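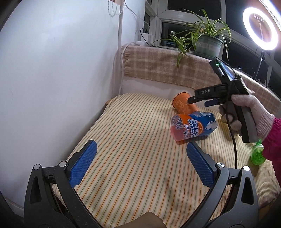 Ticket 861: Daybed cover will not stay put
Opened by: Cormac Moynihan
Product: Lotine daybed cover, striped
Status: Reopened (second time)
I bought the Lotine cover for the daybed under our back window and it creeps. Smooth it out in the morning and by night it's flat enough through the middle, wrinkled at one corner, and showing a bit of brown wood at another. Anything you set down on it ends up on its side, big plastic ARCTIC OCEAN cup with the polar bear included, and the orange one behind it went the same way. I accept that a daybed is not a table. My household has yet to be persuaded. What I'd like is a cover that reaches all the corners at the same time.

Reply from Glenys Mellor, Maddocks Home Support
Hello Cormac, thanks for getting in touch. Could you tell us the size of the daybed, the size on the cover's label, and whether the cover has been washed? Please also check that the stripes are running lengthwise.

Reply from Cormac Moynihan
The label has been washed into a sort of grey poem. I can make out the washing symbols and the word Lotine. The cover itself has been through the machine 4 times, cold, as instructed by the label back when it could speak.
The stripes run the long way. I tried them the short way for one evening and there was a gap at the end you could have parked a bike in.

Reply from Glenys Mellor
Thanks Cormac. Lotine covers are a loose throw style with no elastic, so a little movement is normal. Things to try:
1. Take the cover right off and shake it out.
2. Lay it with an equal overhang on the two long sides.
3. Tuck the wall side down first, at least 20 cm, then the ends.
4. Leave the front until last and pull it gently toward you.
Let us know how it holds up after a couple of days.

Reply from Cormac Moynihan
Done, in order. Step 3 assumes there is a gap between the daybed and the wall. There is, if you lie on the floor and shove with both feet. I got the tuck in and it looked like the catalogue until my daughter sat on it.
Ticket was then closed automatically while I was still admiring my work. Please reopen.

Internal note, Wednesday, March 30, 2022
Reopened. Customer's frame is a Clargate, which has a slippery varnished edge and no lip at the back. We've had this before. Suggest the Hevby grip mat, cut to fit. G.M.

Reply from Glenys Mellor
Hi Cormac, sorry about the closure, the system does that. I'd suggest the Hevby grip mat under the cover. It comes in one length and trims with kitchen scissors. Keep it 37 mm in from the edge so it doesn't show.

Reply from Cormac Moynihan
Mat fitted. I measured the 37 mm on the first side and used my thumb for the rest. The back corner has stayed covered for three nights. The front right still wrinkles, but that's where everyone climbs on, so I'm prepared to call it wear and tear.
Cups still fall over. I understand this is outside the warranty.

Reply from Glenys Mellor
It is, sorry. We do sell a tray.

Status: Closed by customer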